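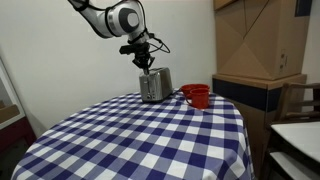

Toaster on the round table, gingham cloth underneath. See item 2.4.

Kallbridge Annex
Kitchen and Break Area Safety Checklist, with Comments
Inspection date: August 11, 2026
Previous inspection: January
Form 779, revision 6

Areas covered: Tastaria kitchen, Ikeda Room, back corridor, storage closet, loading door
Marks used: OK, FIX (correct and recheck), NOW (correct before the area is used again), N/A

Comments are typed under the item they belong to. Items without a comment were checked and left as marked. Items carried over from January say so.

SECTION 1. EXITS AND WALKWAYS

1.1 Exit doors open fully and latch by themselves. FIX
Kitchen door is fine. The corridor door rubs on the floor for the last part of its swing and has to be pulled shut. The bottom hinge screws are loose. Tighten first, and plane the door only if that doesn't help.

1.2 Exit signs lit. OK

1.3 Emergency lights come on when the test button is held. FIX
The light over the loading door went dim within a few seconds. Battery is due. The others held for the full test.

1.4 Walkways clear. FIX
Folding chairs are leaning against the wall in the back corridor again. They belong on the rack in the storage closet. Carried over from January.

1.5 Floor mats flat, no curled edges. OK
New mat at the sink since last time. It stays put.

1.6 Evacuation map posted and current. FIX
The map by the Ikeda Room still shows the old storage closet door. Someone has drawn the new one in with a pen. Print a new map.

SECTION 2. SMALL APPLIANCES

2.1 Cords free of cuts, scorch marks, and tape. FIX
Coffee maker cord in the Tastaria kitchen has electrical tape near the plug. Take it out of service until the cord is replaced. Taped cords don't pass, no matter how neat the tape is.

2.2 Appliances plugged directly into wall outlets. NOW
The Nasomano kettle was on a power strip with the microwave. Moved to the wall outlet during the inspection. The strip was removed and is in the office. Please don't put it back.

2.3 Plugs fit firmly in outlets. FIX
Left outlet on the counter is worn and the plug slides out under its own weight. Electrician to replace. A blank cover is on it for now.

2.4 Heating appliances stand on a hard, heat-resistant surface. FIX
Applies to toasters, kettles, hot plates, and the waffle iron. A toaster should not stand on a tablecloth. Fold the cloth back or set the toaster on a bare counter or a tile. Keep cups, napkins, and paper plates out of its immediate area. The same comment goes for the waffle iron, which is stored on a stack of place mats.

2.5 Clear space above and behind heating appliances. FIX
The counter toaster oven is pushed up under the wall cabinet. Pull it forward to the taped line. The line is still there from last year, under the crumbs.

2.6 Crumb trays emptied. FIX
Toaster oven tray had not been emptied in some time. Unplug, let it cool, slide the tray out, wipe, put it back. Add to the weekly cleaning sheet.

2.7 Kettle lid closes and automatic shutoff works. OK
Tested with the kettle filled to the minimum line.

2.8 Microwave door seal clean and undamaged. OK
Turntable has a chip on the edge. It still turns freely. Watch it.

2.9 Appliances brought from home are tagged. FIX
The rice cooker in the Ikeda Room has no tag. Owner can get one at the office. Untagged items will be unplugged and put on the shelf in the closet. They won't be thrown away.

SECTION 3. REFRIGERATORS AND FOOD STORAGE

3.1 Refrigerator at 40 degrees F or below. OK
Both units. Thermometer in the small unit was lying face down behind the milk. Hang it from the shelf where it can be read.

3.2 Freezer door seals tight. FIX
Ice along the lower seal. Defrost and check again. If the ice comes back, replace the gasket. Part number is inside the door.

3.3 Opened food labeled with name and date. FIX
Mixed results. The top shelf was good and the bottom drawer was not. Unlabeled containers were discarded on the day of inspection, as the sign on the door says they will be.

3.4 Food stored off the floor. OK
The flour bins are on the low dolly, and that counts.

3.5 Cleaning products kept apart from food. NOW
Degreaser was on the same shelf as the cooking oil, in a similar bottle. Moved to the cabinet under the sink and the latch was closed. This was also written up in January.

3.6 No signs of pests. OK
Bait stations undisturbed. Replace the date cards.

SECTION 4. STOVE, HOOD, AND FIRE EQUIPMENT

4.1 Burner knobs in place and markings readable. FIX
Right rear knob is worn smooth and "off" can't be read. Order one knob. The hardware store carries a universal type, but the last one of those didn't fit.

4.2 Hood filters free of grease buildup. FIX
Soak and scrub. The filters can go in the dishwasher after the worst is off, but never with the dishes.

4.3 Hood fan runs on all settings. OK
Noisy on high. Same noise as before.

4.4 Fire extinguisher charged, pin and seal in place. OK
Gauge in the green on all units checked.

4.5 Extinguisher visible and easy to reach. FIX
The one in the Tastaria kitchen is behind the recycling bin. Move the bin to the other side of the door. The sign above the extinguisher is fine.

4.6 Fire blanket in its holder. OK

4.7 Smoke alarm tested. OK
Sounded in the corridor and in the Ikeda Room. Sign off on the alarm sheet separately, this form doesn't replace it.

4.8 Dish towels and paper kept away from burners. FIX
The towel hook is too close to the front burner. Move it to the end of the counter. Two screws and it's done.

SECTION 5. WATER, SINKS, AND PLUMBING

5.1 GFCI outlets near the sink trip and reset. OK
Every outlet within reach of the sink was tested with the button. The outlet by the dish rack resets stiffly but does reset.

5.2 No leaks under the sinks. FIX
Slow drip at the trap in the storage closet sink. There is a pan under it. A pan is not a repair.

5.3 Hot water reaches the tap and is not dangerously hot. OK

5.4 Floor around the dishwasher dry. OK
Ran one full cycle. No water at the kick plate.

5.5 Drain covers in place. OK

SECTION 6. FURNITURE AND STORAGE

6.1 Tables steady, leg locks engaged. FIX
One long folding table in the Ikeda Room has a leg lock that slips. Tagged and turned to the wall. Do not use it for anything until the lock is replaced.

6.2 Tablecloths do not hang where feet or chair legs can catch them. OK
Use clips if a cloth is longer than the table needs. Clips are in the drawer with the serving spoons.

6.3 Shelving fastened to the wall. FIX
The tall unit in the storage closet has its strap attached to the shelf but not to the wall. The strap does nothing that way. Use the bracket supplied.

6.4 Heavy items on low shelves. FIX
The stockpots are on top. Bring them down and put the paper goods up there.

6.5 Step stool in good condition. OK
Rated load is printed on the side. Rubber feet were replaced after January.

6.6 Nothing stored within reach of the electrical panel. NOW
Boxes cleared during inspection. The floor in front of the panel is marked with yellow tape and has to stay open at all times, including deliveries.

SECTION 7. FIRST AID AND NOTICES

7.1 First aid kit complete. FIX
Burn gel expired. Large adhesive bandages used up. Blue tape missing. Everything else matches the list in the lid.

7.2 Emergency numbers posted by the phone. OK

7.3 Choking poster posted where people eat. FIX
Currently inside the closet door. Move to the Ikeda Room wall.

7.4 Handwashing sign at each sink. OK

ITEMS TO RECHECK

NOW items (2.2, 3.5, 6.6) were corrected while the inspection was going on. Look at them again at the next walk-through, since two of the three have come back before.

FIX items that need someone from outside: worn counter outlet (2.3), emergency light battery (1.3), sink trap (5.2). One visit from the electrician should cover the first two.

FIX items that need a purchase: burner knob, coffee maker cord, freezer gasket if the ice returns, burn gel, bandages, blue tape, leg lock. Set aside 65 dollars from the supplies line for the small parts. The cord and the gasket go on the repair line.

Everything else can be done with what is in the tool cabinet. Please initial the copy on the kitchen clipboard when an item is done and write what was done, even if it's a couple of words. "Fixed" by itself doesn't help the next person.

Completed forms are kept in the office for 5 years. The January form is in the same folder for anyone who wants to compare.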